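Third week with the Zusance gripper kit from Damutlow. Notes for anyone pricing one for drawer and cabinet tasks. 1/6

Kit is two padded fingers, wrist adapter, controller and a license for their grasp planner, Zomero. Rated to 4000 cycles per pad set. We replaced our first set at 1644. The edges had rounded over. 2/6

Slab fronts with no handle are the hard case. The planner wants an edge to hook, so approach from the side and set the standoff by hand. The default of 12 mm is too much. 3/6
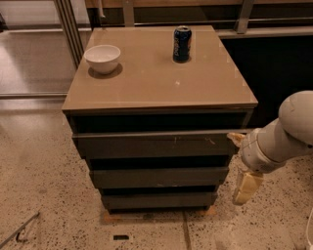
Force readout is decent. It drifts after a long session – re-zero at lunch and it stays usable until evening. The log exports as plain CSV, no account needed. 4/6

Documentation is thin. The adapter torque spec is only in the Echeverría reseller PDF, not in the manual. Support sent it on Friday, same day I asked. 5/6

Replacement pads ship in pairs only. Planner license is per arm, and moving it to a second arm means a support ticket. Next test is 2000 cycles on the firmer pads at the same force limit. Will post wear numbers in February. 6/6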